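Lesstead Neighbours' Newsletter
May

Kitchen corner: the tea counter gets its turn

If you've been into the shared kitchen at Lesstead lately you'll know we have been going through it bit by bit, drawers first, then the big cupboard, and now the stretch of granite where everybody makes their drinks. I have been looking forward to this one for weeks! 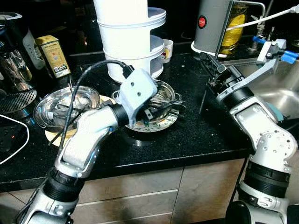
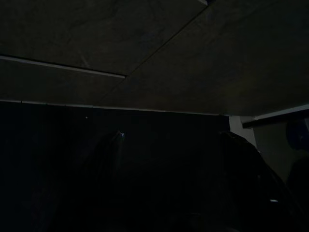
My own soft spot is the tea counter, and I make no secret of it. I think more friendships have started there than at any of our official get-togethers, and I include the quiz supper in that. You come in to fill a mug, somebody is hunting for a spoon, and twenty minutes later you've swapped phone numbers and promised each other rhubarb. So I was very keen that we didn't tidy all the life out of it. The yellow-gold tea tin stays exactly where it is at the back, by popular demand, and so does the coffee machine at the far end. What we did want to sort out was the bowls, the odds and ends that end up in them, and the cables, which seem to breed on that counter.

Nouhaila El-Sayed and I made a start after lunch and had a lovely time of it. Her rule is to leave everything out on the worktop and handle each piece once: it goes back, it goes to another room, or it goes in the give-away box by the back door. I am a ditherer by nature and this did me the world of good. I let go of a garlic press that I'd been defending since we moved in, and Nouhaila parted with a salad spinner (without its lid, but still, it was hard for her).

The steel bowls have turned out to be the stars. We've kept 2 of them out on the counter, one for tongs, scissors and other things with handles, the other for whatever needs a home by the end of the day. Please do empty the second one if you're last out in the evening. Reda Gaber has offered to go through it once a week and return things to their owners, and he already has a phone charger, a set of bicycle keys and one very nice earring, green, with a hook. Do ask him if it's yours.

A word for the plates too. A good many of you have asked after the one with the green flowers round the rim. I don't know who brought it and neither does Jamila Akanda, who has been here longer than any of us. She thinks it came from the jumble sale at Quan, the year of the thunderstorm. If you've got others from the same set tucked away at home and would like to see them used, we'd be thrilled to have them. Plain cream ones are welcome as well, they look so well next to the dark stone.

Now, cables. Could anyone who has left a lead in the kitchen please put a bit of tape round it with their flat number? Dimas Ong has a roll of white tape and a pen hanging on the inside of the pantry door. Anything still without a name at the end of the month goes into the electrical box at Vuvine, where they'll find it a good use. And please keep the power strip well clear of the kettle and the sink.

Next on the list are the shelves. Meriem Abdelaziz has been measuring up and has a splendid plan for the mugs, with hooks, so that the patterned ones can be seen and enjoyed. She'd like everyone to keep one favourite and let the rest go into the common stock. I've chosen mine already. We have 60 put by in the kitty for hooks and a few baskets, and Meriem reckons she can do it all and have enough left for cake.

We'd love more hands for it. You don't need to be handy or strong, and there is always a pot of something on. Come at 10 in the morning or any time after, bring a cloth and, if you have one, a torch for the backs of the cupboards. Children are very welcome and have proved excellent at matching lids to tubs. My neighbour's youngest did a whole drawer on her own and then asked for another!

Leftover boxes and jars will go up to Flutero with Reda's next car load, so if you have jam jars at home, clean and with lids, leave them beside the back door and he'll take them along too.

Names on the sheet by the fridge, please, and if you have a view on hooks versus shelves, write it underneath.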